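This repository holds the Givier Television Guest Index, a catalog of celebrity guest appearances in children's and family television programs. It is maintained by the Lornik Media Archive and is intended for librarians, entertainment writers and students of popular culture.

Version 2, released 1/11/24

## Contents

The index contains 1,000 appearance records drawn from 204 programs. Each record describes one guest in one episode. A performer who appears in several episodes of the same season receives a separate record for each.

| Field | Meaning |
|---|---|
| `guest_name` | Name as given in the on-screen credits |
| `program` | Title at first broadcast |
| `season`, `episode` | Numbering used by the original broadcaster |
| `role_type` | `self`, `character` or `voice` |
| `segment_theme` | Short phrase, such as "sharing" or "visiting the doctor" |
| `source` | Credit roll, press notice or printed listing |

## Segment themes

Themes were assigned by Sarita Goel and Yogesh Khurana from a controlled list. Where the two editors disagreed, the record carries both terms, separated by a semicolon. Health and hospital segments are grouped under `medical`, including those in which a guest plays a surgeon or a patient.
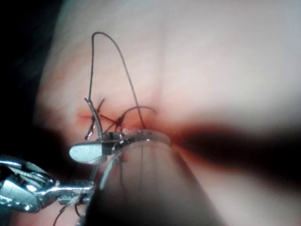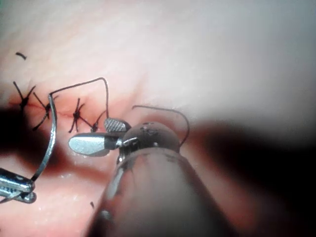
Cooking, music and spelling segments have their own terms. Songs performed during a segment on another subject are entered under that subject, and the song title is placed in the `notes` field.

## Known limitations

- Coverage is strongest for programs broadcast in English. Almost 200 records come from dubbed versions, and their episode numbers may differ from the original run.
- Uncredited appearances are excluded, even when widely reported in the press.
- Reruns and clip compilations are not indexed. Holiday specials first shown in December are listed under the season then in progress.
- The spelling of guest names follows the credits and has not been corrected.

## Changes in this version

The `voice` value was separated from `character`. Duplicate entries inherited from the Codetti listings were merged by Waldemar Cieślak. Identifiers from the previous version remain valid.

## Corrections

Proposed corrections should be submitted through the issue tracker, with the record identifier and a source that can be consulted by the editors. Fan sites are accepted as leads but not as sources. Requests to add a program should be addressed to Pankaj Thakur.

## Use and citation

The index may be copied and adapted for noncommercial purposes with attribution. Broadcast material is not included and must be requested from the rights holders.

Suggested citation: Goel, S., and Khurana, Y., *Givier Television Guest Index*, version 2, Lornik Media Archive.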